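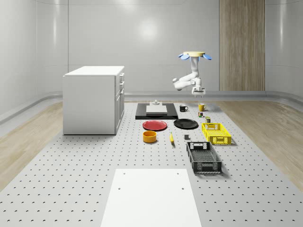
BRUSTOW, November

Progress report to the Floston Fund: girls' basketball, second season

The program is on schedule and slightly under budget. Enrollment at the end of the month stood at 226 players between ages nine and 17. They are spread over 14 teams, two more than we planned for in the application. Both extra teams are in the under-12 group, where we had a waiting list all last season.

Court time is still the main problem. The Astano gym lost its evening slots when the floor was resurfaced, and three teams moved to the school gym on the east side. Parents there have asked for an earlier start. We have moved the youngest group to 5:15 p.m. and will leave the others where they are until the holiday break.

Elżbieta Mazurek took over as head coach for the older groups in September. She has added a second defensive session every week and cut the long scrimmages. The under-16 team has won six of its eight games - the losses were both on the road. Guard Pawłowska leads the league in steals and has been invited to the regional camp.

Munther Qaisi runs the coach training. Nine of our assistants have finished the first level and five are still working through it. Two dropped out for work reasons and have not been replaced.

Spending on travel came to $1,089 against a line of $2,000. Most of the away games fall after the new year, so we expect to use almost all of it. Uniforms were paid for in full in October. The order was short by one box of size small, and the supplier has promised to send it at no charge.

We ask the fund to approve one change: moving the unused referee money to gym rental for the spring. The amount is in the attached budget sheet. A reply before the January booking deadline would let us hold the school gym through April.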